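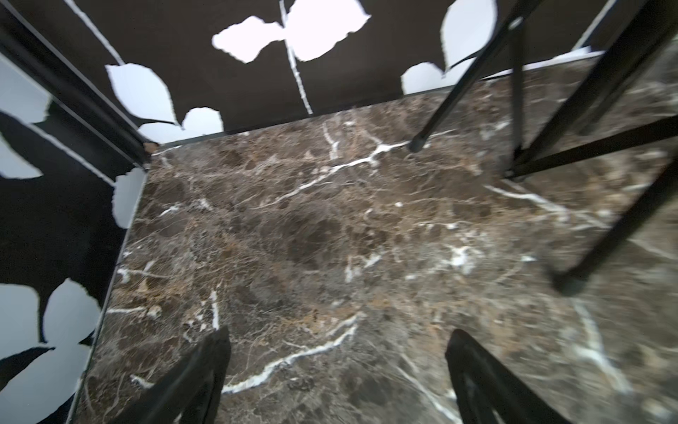

Page last changed: 27th September

Handout 6 — Wrist cameras and finger choice

Read before the bench session. Groups use the Fostcombe arm with one of 2 finger sets, Delorme or Imex. Both fit the same mount, so the arm program stays the same.

Background matters as much as the target. Veined marble gives an edge detector plenty of strong lines that belong to no object, and white leaves on a black wall do the same. Thin black rods are hard in another way: they fill few pixels, and dark fingers close to them can be merged into one region. Run the detector once with the fingers masked and once without.

Procedure
Open the fingers fully and save a still.
Set the exposure by hand. Leave it alone for the whole run.
Make 40 approaches per finger set, 19 mm clearance at the start.
Log every stop, including those from the controller.

Compare the sets on stops and on mask area — a wide finger that hides the contact point costs more than its grip is worth. Jirkodberg controllers log in ticks; convert before plotting.

Questions to Bahman Ghorbani. Marked logs come back in January.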